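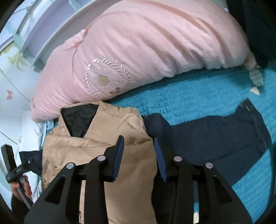 *Pink, with a flower in a wreath. The bow is down at the lower right.*

**Weneck side sleeper pillow, 2 months in**

I bought the Weneck after my neck began making a noise like somebody walking on gravel. It cost $126 at Swanepoel, down from $161, and the clerk told me it would "learn" my head. I have known my head for years and wouldn't wish that on a pillow.

First night: too tall. Second night: still too tall, and now I was awake to think about it. There's a zipper along one short side so you can pull out filling, and I took out enough to stuff a grocery bag. After that it was pretty good. I sleep on my left side and my ear no longer goes numb by morning.

The cover is another matter. It's scratchy at the corners and pills in the wash – mine looked ten years old by the end of May. I put a Flilard cotton case over it, $19, and stopped caring.

Heat is fine. Smell out of the box was sort of like a new shower curtain and hung on for most of a week.

My friend Lizelle Radebe swears by her Stornov, which is flatter and firmer. I borrowed it for a weekend and woke up feeling filed under "misc."

Four stars. I'd buy it again on sale, and I still have the grocery bag in the closet if anyone wants it.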